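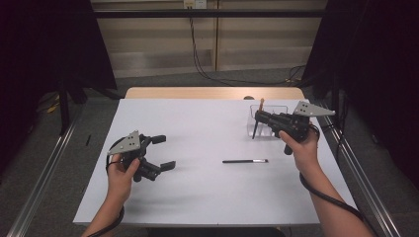 Two-handed work at the white table, one pen held tip down at the clear holder and another lying flat on the table.

Brundura demonstration group: minutes of the meeting held on July 26, 2018

Chair: Amra Angelovski
Minutes: Senad Lazarević

1. Welcome and last minutes

Amra welcomed everybody very kindly, particularly those who had come over from the Zekness office and had not seen the table before. The last minutes were agreed once the spelling of Brinkmann had been put right (my fault, and my apologies to all of them).

2. Where we are with the pen task

Senad reported that we now have 1118 demonstrations by hand with the paired grippers, of which 228 have been set aside for a second look. Most of those are ones where the person showing the task stopped to think halfway through, and Amra felt, quite warmly, that we shouldn't be too hard on ourselves over them. There was a good long talk about whether a pause is a bad thing for the robot to learn from. We agreed to keep short pauses and to trim the long ones, and Senad will write down what we mean by long.

It was also agreed that people may use whichever hand they find comfortable for the pick, so long as they finish the movement with the same hand. The Zekness visitors asked about passing a pen from one gripper to the other. Everyone liked the idea, but it will wait until the simple version is finished.
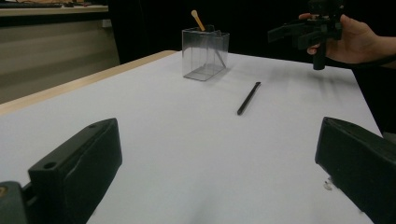 View from one of the hand-held grippers, with a thin black stick on the sheet and the clear box behind.

3. Views from the grippers

We looked at several of these together over tea. Amra pointed out how much easier a dark item is to follow against the white sheet, and asked that the sheet be kept smooth between goes. Brinkmann would like around 600 further demonstrations with thin items before the remote control trials begin, and after some friendly bargaining over the rota this was accepted.
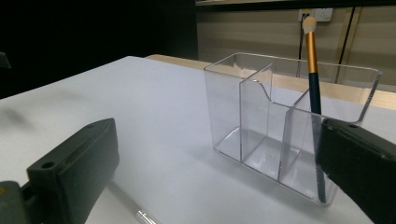
4. Brushes and the divided organiser

The makeup brush is to be added to the list of items, handle down and bristles up in every case. Senad asked that people lower it in slowly and open the gripper only when the handle has reached the bottom. Endent have offered to try the same task by remote control and to send us their notes, for which many thanks.

5. Actions

Senad: written rule on pauses, and the new rota.
Amra: reply to Endent, and ask Brinkmann which thin items they have in mind.
All: 4 practice goes with the brush before any are saved.

The next meeting will be fixed once the rota has gone out.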